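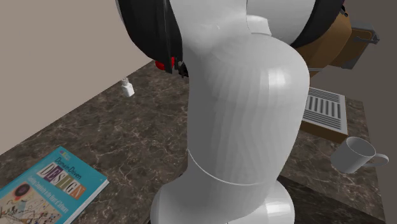
Keep the kitchen door

When we were looking for a house, every agent's listing used the words "open-plan" as though they were good news. We saw 17 places over one winter, and in most of them somebody had taken out the wall between the kitchen and whatever was next to it. Two of the sellers had only just had it done. One was still waiting for the plasterer.

I think most of those walls should have stayed up. I have held this view for some years and have bored people with it at dinner, so I may as well write it down.

I will start with noise, which is the thing I mind most. A kitchen is the loudest room in a house. The extractor, the kettle, the dishwasher and the tap all make a racket, and so does anybody putting pans away. In a separate room with the door shut, that racket belongs to the person making it. In an open room it belongs to everybody. You turn the television up to hear it over the extractor, then the person cooking turns the radio up to hear it over the television, and a child who is supposed to be reading gives up and goes upstairs. I have watched this happen in my sister's house most Sundays. She paid a builder a good deal of money for it.

The usual answer is that appliances are getting quieter. When our old dishwasher died I went to look at new ones, and the salesman pointed me to a Vastex. It was quieter than the one we had. It was not silent, and I did not want to sit beside it for two hours with a book.

Then there is the smell. I like frying onions. I like the smell of them at six o'clock and I do not like it at eleven, in the cushions. People say a proper hood deals with that. A proper hood is dear, it needs a duct to an outside wall, and it has to be switched on, at which point we are back to the noise.

Heat matters more than people let on when they are choosing a floor plan in summer. Our kitchen is a small room and one radiator does it. My sister's long room has three, and in January she sits at one end of it in a coat. The man next door to us, Danjuma Ekpo, knocked his through the year before we moved in, and he told me over the fence that the thermostat is at the warm end, near the oven, so the heating goes off whenever he makes a roast and the sofa end goes cold. He has since hung a heavy curtain across the gap. It is a perfectly good curtain. It cost him 680 pounds with the rail and the fitting, and it does a worse job than the wall did.

I should be fair to the other side, as there is one. My mother spent a large part of her life in a kitchen at the back of the house, facing a fence, while the rest of us were in the front room laughing at something. She could hear us and could not see us. When people say that the old arrangement shut women away, they are right, and I do not want to go back to it. But I have never been convinced that the wall was the trouble. The trouble was that one person did all the cooking. If my father had been in there peeling potatoes, she would have had company, and if they had taken turns she would have had her evenings. You can pull down a wall without altering who does the potatoes, and plenty of households have.

People with very small children make the best case. If you have a toddler, you want to see the toddler, and you cannot do that through brickwork. I accept this. I would only say that toddlers last a few years and a steel beam is there for good. A glazed door does most of the job, and so does a hatch, which for some reason everyone laughs at. We had a hatch when I was a boy and it was the most useful thing in the house. Plates went one way and dirty plates came back the other.
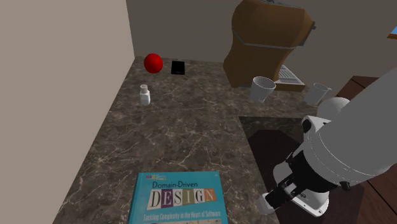 What I notice most in open kitchens is that the worktop stops being a place for work. It is on show, so it has to be kept clear, and at the same time it is the nearest flat surface to the front door, so it fills up with post, keys and chargers. Both things cannot be true for long without somebody getting cross. In a kitchen with a door you can roll out pastry, leave the flour where it is, eat your pie in another room and deal with the flour afterwards. I cannot relax over a meal with the washing-up in view. I know some people can.

I went to see the show flat at Alva, the new block by the canal, partly out of nosiness. It had a very handsome kitchen with nowhere to put a bin. The young woman showing me round told me it was designed for entertaining. I asked where you would put a tray of hot fat while your guests were sitting there, and she was polite about it. There were 58 flats in the block, and she said that not one of them had a kitchen with a door. I do not blame her for that, and I don't much blame the architect either. Leave out a wall and a small flat looks bigger in the brochure, and a hall becomes part of the living room instead of wasted space. It sells. But it means that someone who wants a door cannot have one at any price, and that seems to me a poor sort of choice.

The past months ought to have changed some minds. It is October 2020, and a great many people have spent the spring and summer trying to work, teach and cook in one large room. A friend of mine took telephone calls in her car, parked outside her own house. Another worked in the bath with a cushion. Both have beautiful open ground floors. I had a small back bedroom and a kitchen I could close, and I felt lucky every day of it.

If you are thinking of knocking through, live in the house for a full year first, winter included. Spend some of that time with the kitchen door taken off its hinges and see how you get on. It takes ten minutes with a screwdriver, and if you hate it you can put the door back the same afternoon. Ours is painted green and sticks slightly in wet weather, and I have been meaning to plane the bottom edge.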